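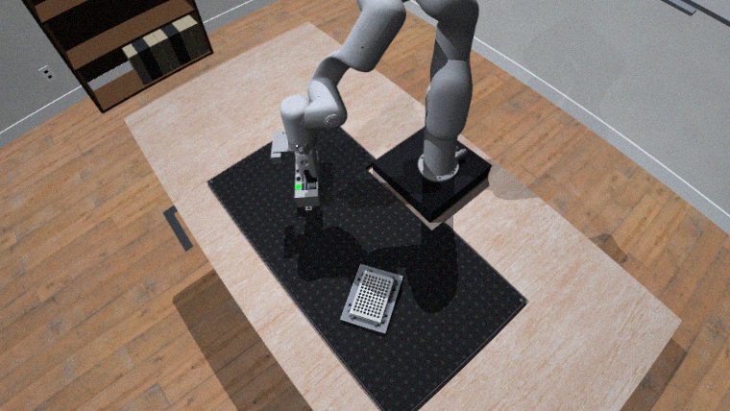 Annunziata Sala replied that oil would be a mistake on a top that gets daily use, and that I should go with a hard wax or just pay for a proper varnish.

Quoting that from the old thread because it got locked before I could answer. I'm the original poster. I have a light wood dining table, bought unfinished, and I still haven't put anything on it. Daily meals, two kids, one of whom does homework with markers. I want something I can repair myself. I don't care much about shine. What would you use?

Posted 2018-11-27

pelham_k
Oil. I know what Annunziata said and I don't agree. I have had plain oil on my kitchen table since we moved to Hirnutcombe and when it gets a mark I rub it with a pad, wipe on more oil and go to bed. You can't do that with varnish. With varnish you live with the scratch or you strip the whole top.

Annunziata Sala
You can do spot repairs on oil, yes. You will also be doing them every month. Pelham, you have told us before that you live alone and eat at the counter. The poster has markers to deal with. Oil does very little against ink.

pelham_k
I eat at the table on weekends.

driftless_dan
Water-based varnish, three coats, sand lightly between coats. It stays pale. Oil will turn a light wood yellow over time, and if you picked that table for the color you won't be happy. My sister-in-law oiled a pale desk and it was honey colored in a year. She likes it now but it wasn't what she wanted.

tablesaw_mom
What grit are you planning to finish at? People skip this question. If you sand too fine, hard wax oil has nothing to grab. I stopped at 150 once and went to 220 the next time, and the 150 one has held up better.

Original poster
I bought a pack of 80 and a pack of 220. The store was out of everything in between. Is the 80 a problem?

tablesaw_mom
Put the 80 back unless there's real damage. It leaves scratches you will see as soon as the finish goes on, mostly across the grain. Order some 120 and 150 and wait for it. The table isn't going anywhere.

gus in the basement
I used Grovitz hard wax on ours. One can cost me 38 dollars and did the top twice with some left over. Went on thin with a white pad, buffed off after fifteen minutes. Red wine wiped up fine. A hot pan did leave a ring, but that was our fault, and it would have marked anything.

driftless_dan
It would not have marked a good two-part varnish.

gus in the basement
Maybe not. I'm not spraying two-part anything in my basement. The furnace is down here.

Annunziata Sala
Gus is right about the furnace. I'd also say that if you use any oil or hard wax, lay the rags out flat outside to dry before you throw them away. Don't ball them up in the trash. They can heat up and catch fire. I say this in every thread and I'm going to keep saying it.

pelham_k
Agree with her on the rags.

Jin
Did you do the underside? If you seal only the top, a wide solid top can cup, because one face takes up moisture and the other doesn't. I did the top of mine in April and by the end of summer you could slide a coin under a straightedge in the middle. One thin coat underneath is enough. It doesn't have to look nice.

driftless_dan
People argue about this. I've left plenty of undersides bare with no trouble. If the top is held down with slotted brackets so it can move, it stays flat enough.

Jin
Mine was screwed tight to the rails, so that could be part of it. I'd still do the underside.

Original poster
I looked, and mine has the slotted brackets. I'll do a coat underneath anyway.

I'm leaning toward the hard wax. I like that I can fix a small area, and it sounds like it handles spills better than plain oil. Dan, does it yellow too?

driftless_dan
Some, less than plain oil. Most brands make a version with a little white in it for pale woods. Try it on the underside first, since you're doing that anyway, and give it a few days before you judge the color.

gus in the basement
The clear one darkened ours a bit, like wet wood. Didn't bother me.

Annunziata Sala
Keep the markers off it for two weeks. Most of these aren't fully hard before that, even if the can says you can use it the next day. A plain cotton cloth on top is fine after the first few days, but no plastic.

Original poster
Ordered the 120 and 150 and a small can of the white version. Underside first.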